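Robots at work: who does the lifting now?

At the Fodport parts depot, people used to pick up and turn every box by hand. A worker might do that for 6 hours a day, and sore wrists were common. Now a pair of robot arms called Willo shares the job. One arm can press on a block while the other waits its turn. 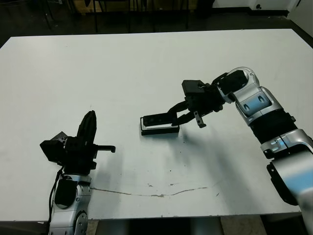
Drernell says the arms are slower than she is, but she doesn't miss the sore wrists.

Her job has changed. She spent 15 days learning to program the arms, and she stops them if something goes wrong. Some workers moved to other jobs in the depot, and not all of them wanted to.

Each arm has a gripper, a bit like your finger and thumb. It can hold a box above the table.
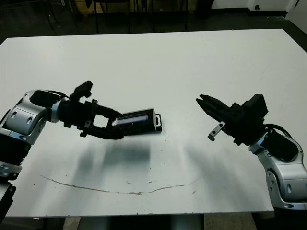
Oral

People still organise the work and decide what the arms do next.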